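Plernside Household Textiles: Basket Set

Summary
This record covers small household textiles and the plastic baskets used to hold them. It is intended for work on sorting and putting away laundry.

Contents
The set is divided into 3 parts: baskets, rolled items and folded items. Fabric content was not recorded.

Known limits
Slotted basket walls hide much of what lies behind them. Colour names were assigned by eye and should not be used for matching.

Access
Requests for the October release should be addressed to Barbara Ostrowski at Tondura. Copies may not be passed on without written consent.

Sample views
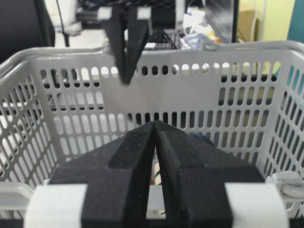
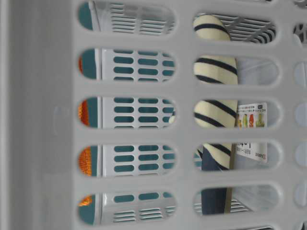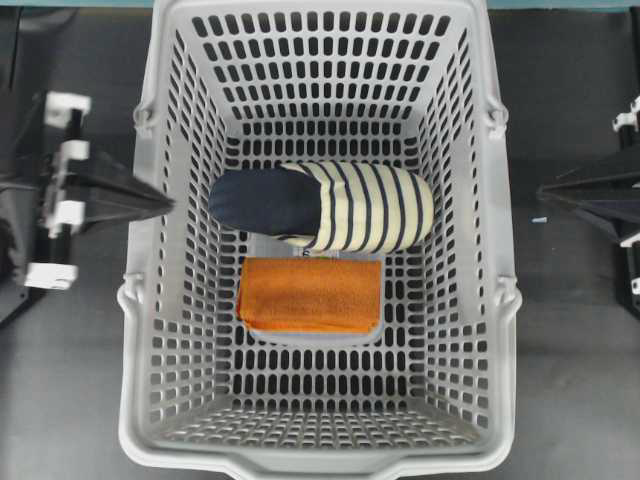 Plastic baskets with slotted walls. The last view shows a striped cloth roll and a folded orange towel.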